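## 4. Yellow in the summer wardrobe survey

Wardrobe diaries, second round. 600 sent out, 596 came back usable. The four missing ones were blank past the first page and we left them out of everything below. Respondents came from two towns, Latasdale and Flelton, and wrote down each evening what they had on, main color first, then any second color.

Yellow was worn less than it was owned. Most closets had at least one yellow piece — a sundress, a cardigan, a T-shirt from some event — but it turned up in the diaries far less than navy, white or gray. Same pattern as in the first round, only stronger. Reasons given in the free-text box were mostly about skin tone ("makes me look tired") and about not knowing what to put with it. Price hardly came up.

We split yellow into 3 groups for coding: pale (butter, cream-yellow), bright (lemon, corn, sunflower) and dark (mustard, ocher). Coders had the Camenzind shade card on the desk and matched by eye. Pale and dark were easy to agree on. Bright was not, particulary where it leans toward orange, and 17 entries had to be settled by a second look.
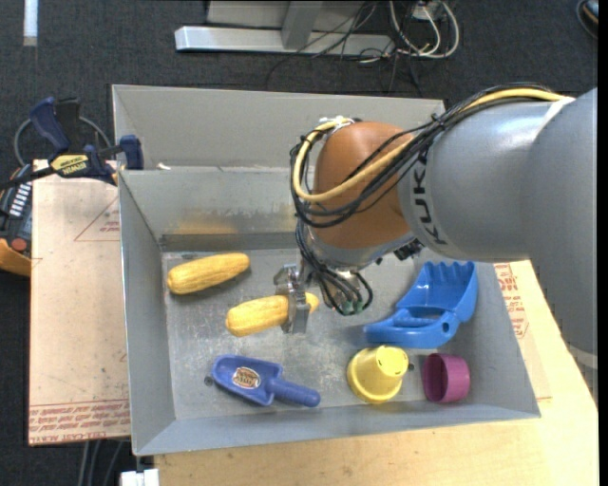 **Figure 3.** Yellow toy corn cobs, a yellow cup and a purple cup in a gray bin, with a KUKA robot arm reaching in.

Pairings next. Bright yellow went with denim or white in most diary entries. Purple with yellow was rare in both towns, even though style guides push the pair every spring as a sure thing. The few people who did wear it kept one of the two small: a scarf, a belt, earrings. Gray with yellow did better than we expected, mostly at work, mostly in Flelton. Mustard behaved almost like a neutral — worn with brown, black, green, whatever was clean.

Age made less difference than town. Latasdale respondents wore more bright shades on weekends and dropped them on workdays. In Flelton weekday and weekend looked about the same. We dont have a good explanation. Dress codes may play a part, but the diary did not ask about employers and should have.

Limits. Main color was self-reported, so a mustard coat could go down as brown. Prints are a problem too, one respondent's yellow floral is another's green one. The Seltix coding sheet only takes two colors per outfit and anything beyond that was lost. Summer only, so nothing can be said on coats or knitwear until the October round is in. Shoes and bags were logged seperately and are covered in Section 5.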